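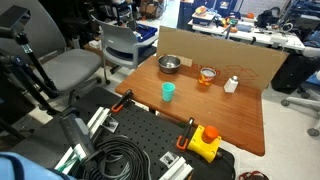 A steel bowl, an open can, a white shaker and a turquoise cup on a wood-grain tabletop, with a sheet of cardboard standing behind them.

Clollora shared kitchen asks members to please take their cups home

CLOLLORA, November 10, 2023. The shared kitchen on the ground floor of the Waltton Building has run out of shelf, and the people who run it would like some of it back.

A notice taped to the refrigerator this week gives members until the end of the month to claim anything left behind on the open shelves. Whatever is still there after that goes to the thrift counter on Yang Street, where it will be priced to move and, if history is any guide, bought by the same people who left it.

The inventory attached to the notice runs to 659 items. That is a healthy figure for a kitchen with 15 paying members and one working drawer. Cups make up the largest group, followed by lids, followed by a category listed only as "parts of something." Bowls did better than expected. Most of them appear to belong to sets, although the sets themselves have not been seen together since March.

The trouble goes back to the spring, when the kitchen dropped its labeled cubbies in favor of open shelving. Open shelving was meant to encourage sharing. It did, in the sense that everyone now shares the problem of where to put a plate.

Under the new rules, each member may keep four items on the shelves: a bowl, a cup, a shaker and one can. The notice does not say whether the can may be empty, and this has already produced a longer discussion on the message board than the rent increase did. One side holds that an open can is a container like any other and very handy for spoons. The other side holds that it is trash. A compromise, under which the can counts as a container if it has something in it by suppertime, was voted down in the comments.

Shakers have caused less fuss, mostly for lack of agreement about what is in them. Members are being asked to write the contents on a strip of tape. The notice adds that "white stuff" will not be accepted as a description, which suggests somebody tried it.

Plastic cups are welcome in any color. Glass is being discouraged after what the notice calls "the summer," without further detail.

Cardboard is a separate matter. Flattened boxes have been piling up beside the back door for months, and members have taken to using the bigger sheets as splash guards, shelf liners and, in one case, a fairly convincing door. The kitchen will now keep six sheets on hand for general use. Everything else goes out with the recycling, including the ones people have grown attached to.

Jestura, the housewares shop across the street, has offered to sell members stacking bins at a discount. The offer was received politely. Several members pointed out that bins were how the lids got started.

Sorting begins in the front room, where unclaimed items will be set out on the tables by type. Members can come by during regular kitchen hours and take what is theirs. Those who can't remember what is theirs may take roughly what they think they came with. Disputes over matching bowls will be settled by whoever can produce the other bowl.

The shelves will be wiped down and put back in use once the last of the cups is gone. A second notice, concerning the freezer, is being drafted.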